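Walking guide to the Udo valley: where we've got to

Hello again from a slightly damp desk. You asked for something short at the halfway point and I'm afraid I've never managed short, but I'll try to keep to the things you're paying for and leave out the sheep.

The manuscript now stands at 207 pages, against the 230 we agreed in the proposal. That sounds nearly finished and it isn't, quite. The walking chapters are in decent shape and I'd happily hand most of them to a stranger tomorrow. What's missing is the practical stuff at the front (getting there, money, when to go, what the buses do in winter) and the whole of the eastern side beyond Datov, where I've got notes and a great many opinions but very little I'd call prose.

Walks first. All the routes on the western side have been done on foot, twice in most cases, once in each direction. I know the grant only asked for once. Going the other way round changes a walk completely, though, and I found two junctions where my directions made perfect sense going up and would have sent you straight into a quarry coming down. Both are rewritten. The long ridge route took me nine hours, and I've put that in the book as it stands, with a note that I stop a lot. The old guide claims it can be done before lunch. I would like to meet the person who did that.

Datov itself has been a pleasure. I'd budgeted for three nights and stayed six, at my own expense, so please don't go looking for it in the accounts. The town gets one paragraph in every guidebook I own, and the paragraph is always about the bridge. There's a proper covered market, a bathhouse that's open to visitors in the afternoons, and a bakery by the bus station that sells a sort of cheese and spinach coil I ate every single morning. I've given the place four pages and could fill eight. You may want to rein me in there.

Beds next. The accommodation section is where most of the spring went. The Michailidis guesthouse at the head of the valley has reopened under the same family, with new bathrooms and the same terrifying staircase, and it's going in as our main recommendation for walkers. They'll do a packed lunch if you ask the night before, and they'll dry your boots by the stove without being asked at all. Two other places I'd pencilled in have gone: one is shut for good and the other has turned into flats. The campsite by the river is still open but the showers were off on both my visits, so it's described as basic and I've suggested ringing ahead.
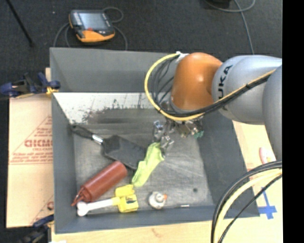
I've also had a rethink about prices. The proposal said we'd print a figure against every place to stay. Having watched three of them change their rates between my first visit and my second, I'd like to go over to price bands, with a key inside the front cover. It saves space and it'll age better. If you hate the idea, tell me soon, as I'm about to start laying that section out and would rather only do it once.

Maps are the worry. Ritden, who are drawing them, have delivered the sheets for the western side and they're lovely - clear, not fussy, and the contours don't fight with the paths. The eastern sheets are late. Some of that is down to me, I changed two of the start points after the car park at the old sawmill was fenced off, and they had to redraw. They now say September. I believe them, more or less, but I've moved the proofreading back to leave a bit of slack, and I've asked for rough versions in the meantime so I can check the path names against my notes.

On the subject of names, we need a decision. Half the villages on the eastern side have two spellings, the one on the road signs and the one on the bus timetable, and they don't always look related. My feeling is that we use the road sign version in the text and put the timetable version in brackets the first time. It's ugly on the page but a reader standing at a bus stop in the rain will thank us. The index will have both.

Money, then. Travel is a little over what I'd planned, mostly buses and one taxi I'm still cross about, when the Monday service turned out to run only in term time (now in the book, in bold). Printing of the sample chapters came in under, so the two very nearly cancel out. I haven't touched the contingency and don't expect to, unless the maps need another round of changes. The spreadsheet is attached to the same email as this, with receipts in date order apart from the bakery ones, which are mine.

What's left before I can call it a full draft: one more trip east to walk the three routes I haven't done, the front section, the food chapter (half written, far too long already), and the language page, which I keep putting off. I had the two sample chapters read by the walking group here and the comments were useful if blunt. They wanted more about where to find water and less about church doors. I've added the water. I have kept most of the church doors.

A couple of things I need from you when you have a moment. A yes or no on price bands. A yes or no on spellings. And could you let me know whether the back cover text is something I write or something you write, as the agreement says "to be supplied" and doesn't say by whom?

I'm off east again as soon as the upper road opens and will send the next batch of pages when I'm back.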